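Tuesday, late

My back hurts and I have solder flux on my good jeans, but I'm happy, so I'm writing this down before I fall asleep on top of it.

I got to the workshop a bit after 5 and Anathi was already there with the covers off the left forearm, going through connectors with a flashlight in her teeth. We've been chasing the same dropout for 2 weeks now. The hand works fine, then it goes limp for a second, then it comes back like nothing happened. I was sure it was my code. Anathi was sure it was the cable. We had a bag of chips riding on it.

It was the cable! Well, mostly. One of the crimps I did in July was hanging on by a couple of strands, and every time the elbow bent far enough it let go. So I owe her chips, and I also have to stop telling people I'm good at crimping. We made up a new one with a lot more slack in it, and she made me redo the first end three times (she was right all three times, which I did not enjoy).

Then we had to do the whole wake-up routine again, joint by joint, and the log filled up with error 2120, which is the one that means a joint thinks it's somewhere it isn't. I've named that error Porkedance, after the way the arm wiggles while it tries to sort itself out. Anathi refuses to use the name. I heard her say it under her breath tonight, though, so I'm winning.

By 9 we had both arms up and both hands answering. I keep wanting to skip ahead to picking things up, and she keeps dragging me back to reaching and touching, because if the hand can't get to a spot on the table there's no point in asking it to grab anything there. Fine. So we spent the rest of the evening on reaching – little moves, stop, check the numbers, little move, stop. I wrote everything in the green notebook, including the stuff that went badly. I also saved a couple of pictures from the head camera for the build log.

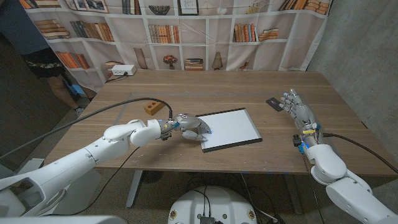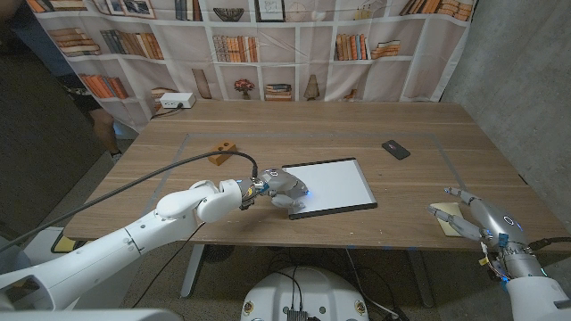
The thing I want to fix next is the wrist speed. It's too eager when it gets close to the table, and I flinch every time, even with my thumb on the stop button. I tried Ruan's trick of slowing everything down for the last 12 millimeters and it's better, but now there's a tiny shudder when it switches over. Maybe blend it over a longer stretch? Ask him. He did something like that on Gilatard, his old arm, before he took it apart for the motors.

Also need: more of the thin zip ties, a decent crimper (not the one from my dad's drawer), and somebody to look at the fan in the base, which has started to tick. Anathi says she can't hear it. She also can't hear her own phone.

We locked up late and stood in the parking lot for way too long arguing about whether to run the new cable down the inside of the arm. I say yes, she says I'll regret it the first time I have to replace it. I think we're doing it her way for now.

Chips: the salt and vinegar kind, the big bag. Don't forget.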